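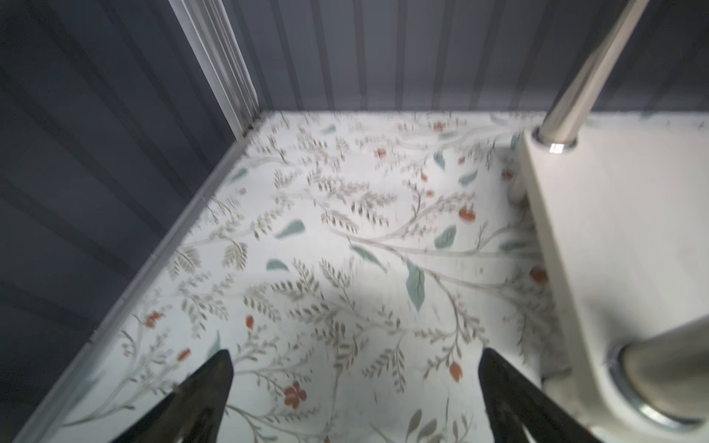 Antes de entrar en el orden del día, desde Karamcombe preguntaron si el estampado de ramas era definitivo o si todavía se podía pedir uno liso. Se contestó que es definitivo para esta temporada, y que el liso se puede volver a plantear cuando se renueve el pedido a Radwan. Karamcombe pidió que constara su preferencia por el liso. Consta.

**Acta de la reunión de colocación y orden - Hadska**
Jueves, 10 h. Asistencia presencial y por teléfono (Karamcombe).

## 1. Acta anterior

Se aprueba con una corrección: donde decía "estantería de tres niveles" debe decir "de dos niveles". El error venía de la hoja de pedido y ya se ha avisado a compras.

## 2. Tapete de fondo

Se mantiene el tapete claro con ramas, hojas y flores. Hay quien opina que distrae cuando las figuras son pequeñas. Otros asistentes lo prefieren porque aclara un recinto de paneles oscuros. No se vota.

Limpieza: paño apenas húmedo y sin producto. El zócalo y las esquinas se repasan aparte, con cepillo pequeño, incluida la mancha oscura que hay en una de las juntas. Se recuerda que el tapete no se dobla. Si hay que retirarlo se enrolla con el dibujo hacia fuera y se guarda tumbado, no de pie detrás de la puerta como la última vez.

## 3. Estantería y figuras

Se revisa la distribución acordada en mayo. Los cerditos van en la balda superior, en fila y separados por igual. Las figuras en negro y morado van en la inferior. Se discute si conviene mezclar los dos grupos, ya que las oscuras se pierden un poco ahí abajo, con las patas y la balda de arriba por medio. Se acuerda no mezclarlos por ahora: la clasificación por color es la que usa el inventario, y cambiarla obliga a rehacer las etiquetas de las cajas.

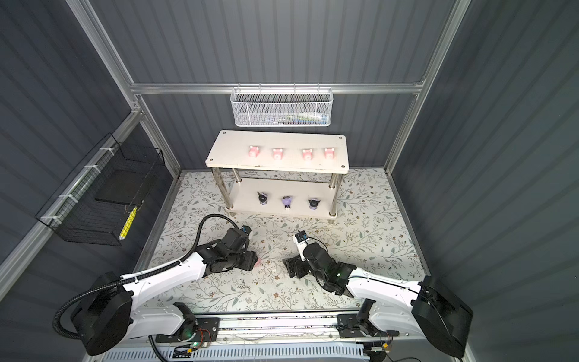 *Punto 3. Cerditos rosas arriba, figuras oscuras en la balda inferior.*

Uno de los cerditos, el de la izquierda, tiene un rosa algo más vivo que los demás. Se pregunta si es de otra partida. Queda pendiente compararlo con los que siguen en la caja 361 antes de reclamar nada a Radwan.

La balda superior tiene roces y puntos oscuros en el canto delantero. Se propone girar la estantería para que el canto marcado quede contra la pared. Se aprueba probarlo, siempre que no haya que desmontar las patas. De lo contrario se deja como está - las tapas de los tornillos costaron bastante de encajar y no hay repuesto.

## 4. Inventario

El recuento general da 148 figuras entre baldas y cajas. Coincide con la hoja, salvo dos que aparecen apuntadas en Karamcombe y también aquí. Karamcombe revisará su lista y confirmará por escrito dónde están. Mientras tanto no se tacha nada en ninguna de las dos hojas.

Se recuerda que las figuras que se retiran de la balda vuelven a su caja el mismo día y no a la primera que haya abierta.

## 5. Cestas

Hay dos y se usan para lo que caiga, que es precisamente la queja. Propuesta de reparto:

- Cesta blanca de malla, colgada en el centro de la pared del fondo: solo cosas pequeñas y ligeras.
- Cesta negra de alambre, en la pared izquierda: lo plano y lo largo.

Se aprueba. Se discute un rato el peso de la blanca, que va colgada con ganchos. No se fija un límite en gramos, pero las cajas de etiquetas no se meten ahí.

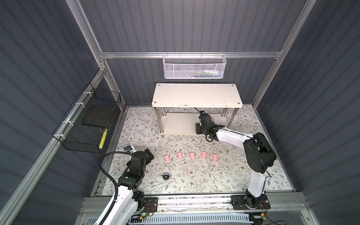

En cuanto a la negra, va sujeta al riel con bridas blancas. Alguien sugiere cambiarlas por abrazaderas metálicas. Se descarta: las bridas se cortan y se reponen en un momento, y la cesta se mueve de sitio varias veces al año. Sí se pide que haya una bolsa de bridas en el cajón de la entrada, cosa que ahora no ocurre.

Se pide también que lo que se apoye en la cesta negra no sobresalga hacia el tapete.

## 6. Compras

El gasto previsto hasta final de temporada es de casi 2000 euros, con el segundo tapete incluido. Partidas que se aprueban:

- Bridas blancas, una bolsa.
- Tapas de tornillo de repuesto, si Radwan las vende sueltas.
- Cajas Pakska con separadores, del tamaño pequeño.

Queda fuera la segunda estantería. Se volverá a hablar de ella en junio, con medidas, porque en la última conversación cada uno tenía en la cabeza un ancho distinto.

## 7. Pendiente

- Comparar el rosa de los cerditos con la caja 361.
- Respuesta de Karamcombe sobre las dos figuras duplicadas en la lista.
- Probar el giro de la estantería.
- Pedir a Radwan muestra del estampado liso, sin compromiso.

## 8. Ruegos y preguntas

Se ruega devolver el cepillo pequeño a su gancho.

Se levanta la sesión sin fijar fecha para la siguiente.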